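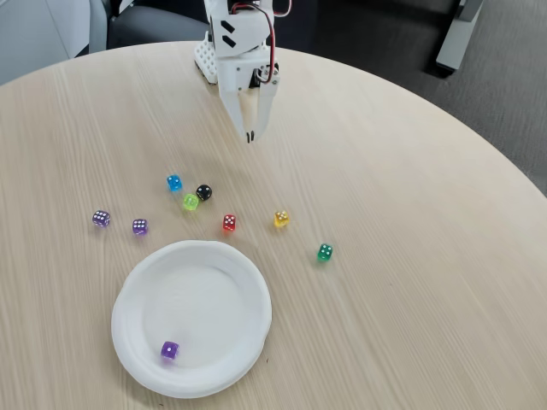
Visit report: Ovutley dice works, Jadcombe
Prepared by Keerthana Hegde for the game components group

We arrived at the Jadcombe site at 9:30 on Wednesday and were met by Reginald Hutchins, who runs molding and finishing. Zubaida Hayat from our purchasing side came along for the morning. The purpose was to see how Ovutley makes its translucent six-sided dice and to decide whether they suit the Manalo family set, which currently ships with opaque dice from another supplier.

## Molding

Translucent dice are molded in acrylic, in one shot, with the pips formed as shallow recesses. Pellets are dried for four hours before use. Hutchins considers this the most important step on the line, as moisture shows up as silver streaks that cannot be polished out. Opaque dice from the same tool tolerate more.

Each color runs as a separate batch, lightest first. Changing from one tint to the next takes 74 minutes, most of it purging. The purge material is reground and sold off; none goes back into clear product.

The gate is on the one-pip face. On an opaque die the gate mark disappears under finishing. On a translucent die it can leave a faint haze, visible through the opposite face when the die is held up to a window. We looked for it on samples from batch 2402 and found it on two of the dark blue ones. Hutchins said his inspection limit allows this. Hayat asked for the limit in writing.

## Tumbling and edges

After trimming, the dice go into barrel tumblers with a ceramic medium, then into a second barrel with dry polishing media. The first stage sets the edge radius. The second restores the gloss.

Ovutley offers two edge profiles. The tighter one needs less time in the barrel and looks better in a tray. The softer one is kinder to printed boards, and it rolls farther, which matters on a small table. For Manalo we would want the tighter profile or something close to it, given the board size.

Noise in the tumbling room is high. Ear protection is issued at the door and should be worn from there, including in the corridor.

## Pip filling

Pips are filled with white paint by flooding the whole die and wiping the faces. The dice then cure on racks overnight and receive a short final polish. White is the only pip color Ovutley recommends on translucent stock. They have tried gold, and the samples we saw were hard to read on yellow and worse on green.

Readability was the main thing I wanted to check. With a see-through die, the pips on the far faces can show through the near one. In pale tints this is distracting under strong overhead light. It is less of a problem in blue and red, where the tint hides more of the lower face.

## Sample room

The sample room is carpeted in dark gray, with gray upholstered chairs and a round table that has a pale wood-grain top. We rolled for most of an hour. Observations:

- On the bare tabletop, white pips are easy to read from a seated position in all the darker colors.
- The light top passes a lot of color back through the dice. The same dice on black felt looked almost opaque.
- Rolling onto a plate keeps the dice together but is loud. A lined tray would be a better match for the set.
- Mixed colors make it simple to assign one die per player, which would remove the need for the colored stickers in the present box.

No balance testing is done on this grade as routine. Mei-kuen Kong, who handles quality records, showed us a float test in salt water and a log of 844 rolls of a single die taken during the last tool repair. The log is tidy, but a run of that length on one die is not enough to rule out a small bias. I have asked for a larger test on ten dice from mixed cavities.

## Packing

Dice are packed loose by weight into lined cartons, 524 to a carton, one color each. Ovutley can also pack mixed sets in small bags, done by hand at the Conton warehouse. Li-hua Kong quoted an extra week for this. Loose dice do rub in transit, and the cartons we opened had light scuffing on the bottom layer.

## Actions

- Hayat: obtain inspection limit for gate haze and price for both edge profiles.
- Hegde: send a Manalo board to Jadcombe for wear testing against both profiles.
- Hutchins: supply bagged samples in six colors, tight edge, by the end of January.
- Mei-kuen Kong: roll test results, ten dice.

Parking at the front is limited to four cars. Use the rear gate and sign in at the molding office.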